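Kadura K2 soil test kit, one season in

Wednesday, April 28, 2021

Quick one, planting starts tomorrow and I'm already behind. Bought the Kadura kit last June from Nair Farm Supply to check nitrate before sidedressing corn. 56 dollars. Comes with 30 strips, a plastic scoop, two shaker bottles, extract powder, color card. No case, which is cheap of them.

Ran it on 80 acres of silt loam, the Clultmont place, rented ground. Pull cores at a foot deep, mix in a bucket, scoop, shake, let it settle, dip. Settling is the slow part. On the heavy clay end it took forever and the water never did clear up right.

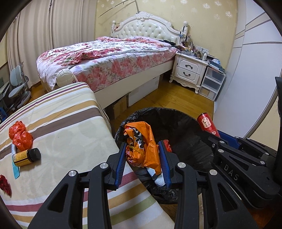
Readings were close enough to the lab on the loam. Not on the clay. Strip said plenty, lab said short, and I went with the lab and put the nitrogen on. Would of been yellow corn by July otherwise. So don't trust it past a certain clay content. Instructions say nothing about this, just one folded sheet in tiny print.

The color card is the weak spot. Five shades of pink. Two of them look the same in the cab. Read it outdoors, in shade, at the minute mark, no later. Strips keep darkening if you let them sit.

Compared to the Jovivier meter my co-op loans out: the meter gives you a number, no squinting. But it's 436 dollars to buy and needs calibrating every time you turn it on. For a few fields a year I can't justify it. If you're running manure on a lot of ground you probaly can. 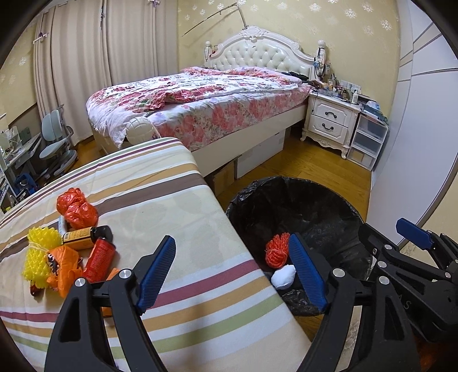
What I'd change

Bigger scoop. A card with more spread between the middle shades. Refill strips sold by themselves, right now you have to buy the whole kit again.

Would I buy it again

Yes, for the loam. Still sending clay samples to the lab. Keep the strips out of the truck in summer, mine got hot and the last few read low.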